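Tungate brown

Tungate brown is a dark brown marble pattern used on countertops, tabletops, and shelves. The name covers both cut stone and manufactured surfaces made to look like it. It was first used by the Wu stone yard at Wudbridge for a brown marble sold in slabs, and was later taken up by makers of patterned sheet and tile. In trade lists it is sometimes shortened to Tungate, or written "Tungate dark" when the ground color is close to black.

Appearance

The ground is a mottled mix of browns, from chocolate and reddish-brown to charcoal, with muted taupe or tan patches. Fine cracks and speckles cover most of the surface. Over these run a smaller number of white veins, which are wider and brighter than the rest and tend to be wavy or jagged, with short side branches. Buyers usually judge a piece by these veins, as the fine marbling looks much the same from one piece to the next.
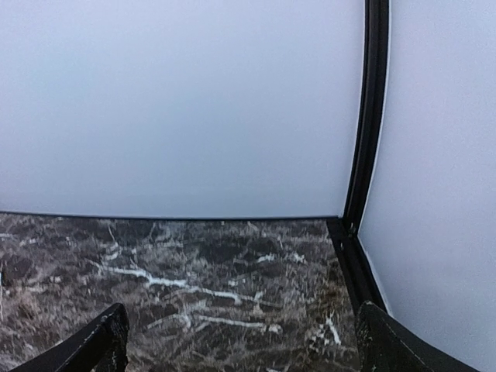 White veins in a Tungate brown surface, meeting a plain pale panel

Veins may run the length of a piece or break off partway. Where two run close together, fitters call the result a double line. A double line is normally kept away from a sink cutout, where half of it would be lost.

Grades

The Wu yard sorted the pattern into 4 grades. First grade had at least one unbroken white vein; second grade had broken veins only. Third grade was mostly fine marbling in cream and tan, and fourth grade was sold for thresholds and small shelves. A stock list prepared by Hsiu-ying Au and dated 11 March 2020 gives 1,059 pieces in all, of which 393 were first grade and 359 second grade. The remainder was not divided between the two lower grades.

Makers of printed surfaces do not follow the grades. Their sheets repeat a set image, and the same vein can be found again farther along a long counter. Cutting the sheets from different starting points makes the repeat harder to spot.

Use

The pattern is found mainly in kitchens, on bathroom vanities, and on work tables. Small white or pale objects show up clearly against it, while coffee grounds, dark crumbs, and dropped screws can be hard to find. Dust is more noticeable on a polished finish than on a honed one. 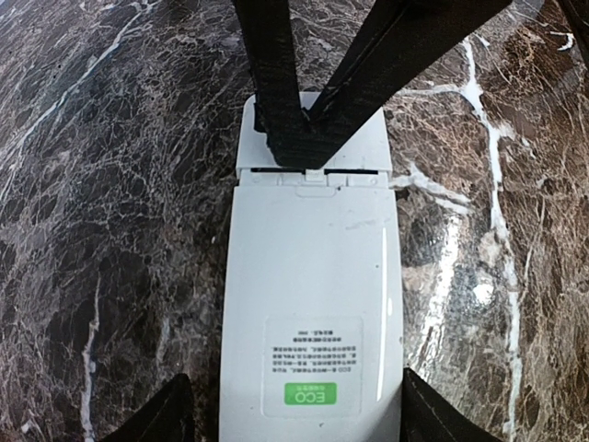
Cream, tan, and white veining on a Tungate brown countertop, behind a white plastic device with rounded corners

It is commonly paired with plain walls or back panels in light gray, off-white, or lavender-gray. Patterned backsplashes are less common, and the Wukamstead showroom catalog advised against them for any room with a single small window. Black trim is often chosen for exposed edges and corners because it blends with the darkest parts of the ground color.
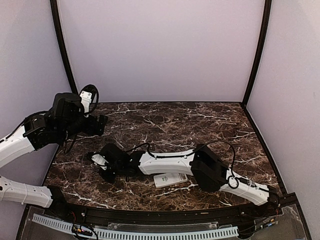
Tungate brown tabletop with pale panels, black corner posts, and two white and black robot arms

Care

Care depends on the material. Natural marble is etched by lemon juice, vinegar, and other acids, and the dull spots left behind are easy to see on a dark polished top. It is usually sealed, and spills are blotted up before the area is wiped with mild soap and water. Printed surfaces need no sealer, but can be damaged by hot pans and scouring pads.

Chips along an edge are filled with tinted resin. Brown fill is simple to match, but a chip that crosses a white vein normally takes two colors, with the lighter one applied last.

See also

Countertop
Marble
Backsplash
Wudbridge stone yards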